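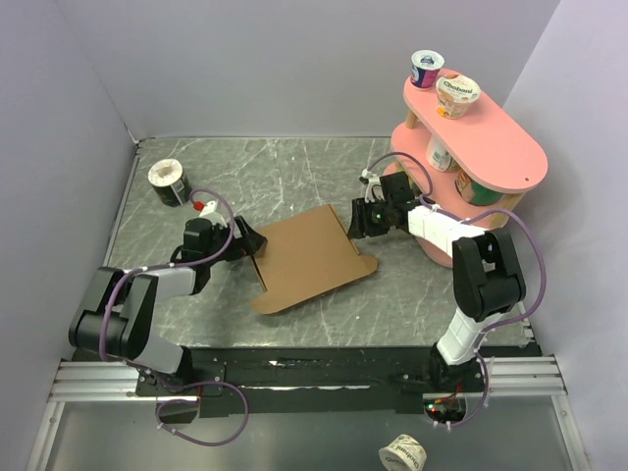 Clodside Robotics Club: frequently asked questions

Last updated April 2026

Who is the club for?

Anyone aged 15 or over who lives or studies in or near Ratthorpe. Most members are at sixth form or college, and there are a few adults. Under-18s need a form signed by a parent or guardian before their second session. You can come to the first one without it.

Do I need to know how to program?

No. New members start by moving the arms by hand control and recording what they do. Programming comes later, in Python, and Hường Cù runs a beginners' group for it in the first half of every session. If you already write code, tell us on the joining form and you can skip that group.

What are you working on this year?

The main project is two-arm handling. We have a pair of arms on one rail and we are trying to get them to work together on things that a single arm finds awkward. At present that means flat cardboard with folded flaps, and putting yogurt pots on a small two-tier shelf. The cardboard is the harder of the two. It bends, it slides on the tabletop, and both grippers have to agree about which way it is going.

The second project is a line follower for the younger end of the club. Thibault Hamel looks after that one and has his own page for it.

Is this for a competition?

Yes, the Quaye Challenge, which is in June. Teams get a handling task on the day and have a fixed time to finish it with no one touching the arms. We enter one team for two-arm handling. You do not have to be on the team to use the arms, and plenty of members have no interest in competing.

How is the team chosen?

By the members who have worked on the project since the autumn. There are no trials. If you join now you will be too late for this year's team but you can help with practice runs, and people who do that usually end up on the next one.

How do practice runs work?

One person sets the table, one operates, and one writes the log. Set the objects out according to the sheet for that run, check the cables are clear of the elbows, then start. If an arm stalls, press stop and write down where it was. Do not reach in while the arms are powered.

We had 132 logged runs on the cardboard task at the last count, and 27 of those were thrown out because the log was incomplete. Please fill in every column, including the ones that look pointless.

Can I bring my own objects?

Yes, if they are light, clean and not breakable. Empty yogurt pots are always wanted, with the labels left on. Wash them first. Please do not bring glass, or anything with liquid in it. Cardboard is welcome too, and odd shapes are more use to us than neat rectangles.

Can I take parts home?

Small parts and spare grippers can be borrowed for two weeks. Write it in the book. The arms and the rail stay where they are.

What happens if I break something?

Tell whoever is running the session. We do not charge members for accidental damage. Gripper fingers break fairly often and we print new ones.

What does it cost?

The first three sessions are free. After that there is a termly fee, which is on the joining form, and a reduced rate for anyone who asks for it. You do not need to give a reason or show us anything.

Who pays for the equipment?

We were given a grant of £2,987 by the Wirano Fund, and it went on the arms, the rail and the table. Running costs come out of the fees. Emiliano Zavala keeps the accounts and members can see them on request.

Can I see the code?

Members get access to the shared folder when they join. Each project has its own branch. Do not change the two-arm branch without asking Tâm Cao, especially in the month before the competition.

Can schools visit?

Yes, in groups of up to 15. Visits last an hour and a half, and pupils get a turn on the controls. We do not take visits in June.

How do I join?

Fill in the joining form or turn up and ask for Lợi Hoàng. Wear closed shoes and tie back long hair. If you have a laptop, bring it, but we have spares.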